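To: Members' List, Dusby Mutual Investors
From: Member Communications, Dusby Mutual
Date: 19/06/2022
Subject: Re: Proposed move of the bond sleeve to the Heitmann index

Dear members,

We are replying to the list as a whole, as several of you have written to us separately with much the same concerns. The message that prompted most of them is quoted here in part.

> The notice says the bond sleeve of the Balanced Fund will follow the Heitmann Short Credit Index from October. It does not say what becomes of the Cededov notes. I bought into this fund for the income those notes pay, and I would like to know whether they are being sold, at what price, and who bears the cost of selling them.
>
> I would also like to know why members were given 30 days to respond when the last change of benchmark came with a full quarter's notice. The paper form asks for a unit number that does not appear on my statement. Is a vote without it still valid?

We will take the Cededov notes first. The fund holds two series. The shorter series matures before the change takes effect and will be repaid in the ordinary course. The longer series does not qualify for the new index and will be reduced over a period of 6 months. The manager may sell in smaller lots if the market is thin and is not required to finish by a fixed day. No sale has been arranged in advance, and no price has been agreed with any buyer.

Dealing costs on those sales will be charged to the fund and will therefore be shared by all holders in proportion to their units. The manager's present estimate is 145 dollars for each million sold. We recognize that some members would prefer the management company to absorb this cost. The fund rules do not provide for that, and the directors have not asked for an exception.

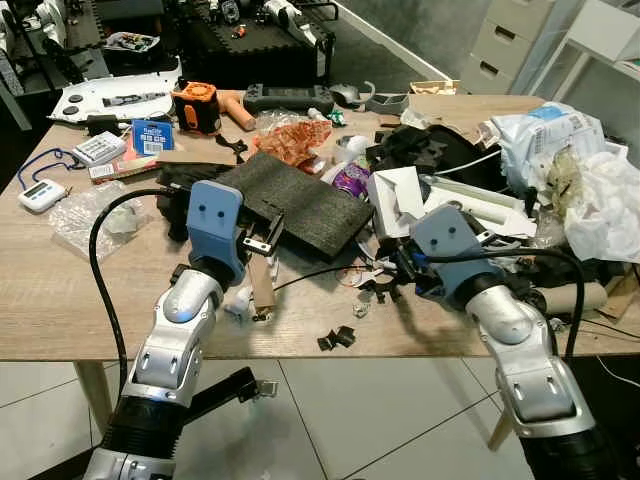 With regard to income, members should expect the quarterly distribution to be lower once the longer notes have been sold. The Heitmann index holds shorter paper, and shorter paper currently pays less. The fund's price should also move less when interest rates change. Whether that is a fair exchange depends on each member's circumstances, and we are unable to give personal advice through this list. Members who rely on the distribution may wish to speak with their own adviser before the response period closes.

Several of you asked whether the Vutamari Income Fund is open to transfers. It is. A member of the Balanced Fund may move all or part of a holding into Vutamari without an exit charge, provided the request reaches us before the response period ends. Please note that Vutamari carries a higher annual fee and may invest up to half of its assets in bonds below investment grade. A transfer may also be a taxable event, depending on the type of account in which the units are held.

On the length of the notice, 30 days is the minimum set by the fund rules for a change of benchmark. The earlier change also altered the fee schedule, and a fee change requires a full quarter. We accept that the notice could have explained the difference, and a paragraph on this point will be added to the online version.

The missing unit number is our error. The form was prepared from an older template, and statements now show an account reference in place of the unit number. Please write your account reference in that box. Forms already returned with the box left blank will be accepted if the name and mailing address match our register. There is no need to send a second form.

The notice was mailed to 3270 holders. If yours has not arrived, reply to the Member Communications address and not to the list, and a copy will be sent by email or post as you prefer. Please do not include account references in messages to the list, as the archive can be read by all subscribers.

Questions on the longer Cededov series that require an answer from the manager will be collected and put to them together. We will post the replies in this thread.

Regards,

Member Communications
Dusby Mutual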